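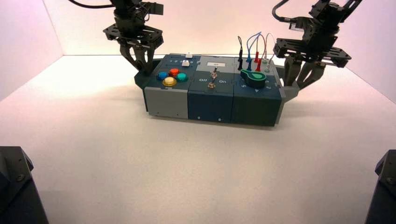

A white worktop shows every spot, and so it gets cleaned more often.

Keeping a white table white

In November I changed my old brown kitchen table for a white one, and since then I have learned a lot about stains. The seller at Matton told me that white is the most difficult colour. I did not believe him, but after the first beetroot soup I believed him very well. These are the things which work in my house.

Every day

Wipe the table with warm water and one drop of washing-up liquid, then once more with clean water, and dry it with a cotton towel. Many people forget the second wipe. The soap which stays on the surface becomes a thin sticky film, and the dust likes it very much.

Tea and coffee rings

Mix two spoons of baking soda with a little water until it is like toothpaste. Put it on the ring, wait 12 minutes and take it away with a soft wet cloth. Do not rub hard. If the ring is old, repeat the next day. I do not recommend the powder cleaners for pans, they leave small scratches, and in the scratches the coffee will stay for ever.

Turmeric, beetroot and tomato

With beetroot and tomato you must be quick, cold water first and soap after. Turmeric is another story. I clean what I can and then I put the table near the window, if it is possible to move it. Strong daylight makes the yellow paler. My worst spot needed 7 days.

Pen and felt-tip

A little rubbing alcohol on cotton wool. Try it first on the underside of the table, because some varnishes become dull from it. Open the window and keep away from the cooker.

Grease near the cooker

I fill a spray bottle of 600 ml with warm water, one spoon of washing-up liquid and one spoon of white vinegar. Spray, wait a moment, wipe. Never use this on marble or other stone, the vinegar eats it.

Cloths

I had the blue ones from Clestent, but the colour came out in hot water, so for a white table I now take only white or light grey cloths. Wash them without fabric softener, otherwise they only push the water from one side to the other.

Hot pans

No cleaning helps against a burn mark. Keep two cork mats always in the same place, where the hand finds them without thinking.

Last updated April 2019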